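News > Markets > Digital Assets > Custody

Flirkora Moves Staked Token Withdrawals to Batch Settlement

Sat 21 April

Flirkora, the digital asset custody platform operated by Turkbridge, will stop processing staked token withdrawals one at a time and will settle them in fixed batches instead. The change was set out in a notice to account holders and applies to every proof-of-stake asset the platform supports. Spot balances that are not staked are unaffected.

Under the current arrangement, a withdrawal request is passed to the underlying network as soon as it clears Flirkora's internal checks. The client then waits for the network's own unbonding period to run before the tokens are released. Under the new one, requests will be collected, netted against incoming deposits of the same asset, and only the difference will be sent to the network.

Turkbridge said the netting step should shorten the wait for most clients. When deposits and withdrawals in a given asset are close to even, a departing client can be paid from tokens that a new client has just delivered, and no unbonding is needed. When withdrawals exceed deposits, the remainder goes into the network queue as before.

Terms of the change

Batches will close every 11 hours. The company said it chose an interval that does not divide evenly into a day so that the cutoff would not fall at the same local time for the same clients each time. A schedule of closing times will be published in advance in the client portal and through the platform's data feed.

A request received before the cutoff joins the open batch. A request received after it joins the next. Requests can be canceled without charge until the batch closes, after which they are final.

If a batch cannot be met in full from deposits, the available tokens will be shared in proportion to the size of each request. The unfilled part of each request then enters the unbonding queue on the same date for all clients in the batch. Flirkora's earlier terms ranked requests by time of arrival, which gave an advantage to clients using automated connections over those submitting through the web portal.

There is a floor. Requests for fewer than 200 tokens of any one asset will be filled ahead of the proportional split, so that small accounts do not end up with a long series of partial payments. A client may use the floor once per batch per asset, and splitting a larger request across linked accounts will not create additional allowances. The notice says linked accounts will be identified by beneficial owner.

Staking rewards will continue to accrue until the batch closes. For tokens paid from netted deposits, rewards stop at that point. For tokens sent to the network queue, treatment will follow the rules of each network, some of which pay no rewards during unbonding. 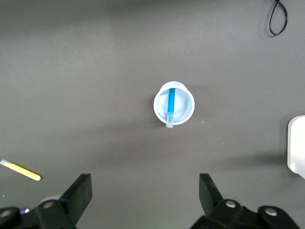

The second part of the notice deals with where the tokens are held while a batch is open. Flirkora will create a separate transit wallet for each supported asset. Deposits that may be used for netting will sit in that wallet until the cutoff and will then move either to a departing client's address or to a validator.

Keys for the transit wallets will be held by Kaltberg, a storage provider that already keeps part of Turkbridge's offline reserves. Kaltberg will sign outgoing transfers only against a batch file that Flirkora has produced and locked. It will not have authority to start a transfer on its own, and Flirkora will not be able to move transit balances without Kaltberg's signature.

That arrangement puts an outside party in the settlement path for the first time. The notice says that if Kaltberg is unavailable at a cutoff, the batch will stay closed and will be settled when signing resumes. Rewards lost during such a delay will be credited by Turkbridge. The company did not say whether the credit is subject to a cap.

Deposits in the transit wallet remain the property of the depositing client until the batch closes. After that, the depositor holds a claim to an equal quantity of staked tokens — a position that matters if the platform or the storage provider were to become insolvent during the settlement window. The updated custody agreement includes a clause stating that transit balances are held in trust and do not form part of the estate of either company. Clients in jurisdictions where such a clause may not be recognized are told to seek their own advice.

Fees

The flat fee on staked withdrawals will be removed. In its place, Flirkora will charge a share of the network cost of each batch, divided by token quantity among the clients whose requests were sent to the network. Clients paid entirely from netted deposits will pay nothing for the withdrawal itself.

Network costs vary with congestion, so the charge will not be known when a request is made. The portal will show an estimate based on the most recent batches in the same asset, and clients may set a maximum. If the cost would exceed that maximum, the request is held over to the next batch. A request may be held over no more than three times, after which it lapses and has to be submitted again.

Custody fees, calculated on average monthly balances, are unchanged.

Test results

Turkbridge included limited figures from a trial run on a single asset. The trial covered 852 withdrawal requests from clients who had agreed to take part. Of the total quantity requested, 70 percent was met from netted deposits, and the rest went through the network queue in the normal way.

The company cautioned that the trial took place during a period of steady inflows. In a falling market, deposits would be expected to shrink while withdrawals rise, and the portion available for netting would be smaller. With no deposits at all, clients would wait for the full unbonding period plus whatever time remained until the batch cutoff, making the new system slightly slower than the old one in that case.

No figures were given for the effect on rewards. Holding deposits in a transit wallet until the cutoff means they earn nothing during that time, a cost that falls on incoming clients. Depositors who do not want their tokens used for netting can opt out, in which case deposits go straight to a validator as they do now. The opt-out is set at account level and takes effect from the next batch.

Market context

Custody platforms have taken different approaches to exit delays. Some keep a pool of unstaked tokens to pay departing clients at once, which lowers the return earned by everyone else in the pool. Others issue a tradable receipt for staked tokens and leave clients to sell it if they want to exit early. The receipt can trade below the value of the tokens behind it, and some institutions are barred by their own investment rules from holding one.

Netting avoids both, but depends on flows in each direction being reasonably balanced. It tends to work better on larger platforms and in widely held assets. For thinly held tokens, a batch may contain withdrawals and no deposits, and the client sees little difference apart from the cutoff.

Bastos, a rival platform, uses a pooled reserve and has not indicated any plan to change. Its published terms allow the reserve to be suspended when it falls below a set level, and withdrawals then revert to the network queue.

Accounting treatment may also be a factor for corporate clients. Under the old process, tokens in the unbonding queue could be traced to a specific validator throughout. Once tokens are netted, the depositor's staked position is made up of tokens that previously belonged to someone else, and the acquisition record has to be carried over in Flirkora's ledger and not read from the chain. The notice says monthly statements will show the original deposit date and quantity for each lot, with the batch reference alongside. Clients that rely on direct chain data for audit purposes will need to adjust their procedures or opt out of netting.

Timetable

The updated custody agreement is available in the portal. Clients have until the end of the notice period to accept it or to close their staked positions under the existing terms. Accounts that take no action will be treated as having accepted, but with netting of deposits switched off by default.

Batch settlement will begin with the asset used in the trial, and other assets will be added in stages. Turkbridge expects all supported assets to be on the new system by September. Requests already in an unbonding queue when an asset is moved over will be completed under the old terms, including the flat fee.

Clients connected through the programming interface will need to update their software before their assets are moved. The existing withdrawal call will be kept for unstaked balances only. A new call returns a batch reference and cutoff time in place of a transaction reference, and a separate call reports how much of a request has been filled. Technical documents and a test environment are open to existing account holders.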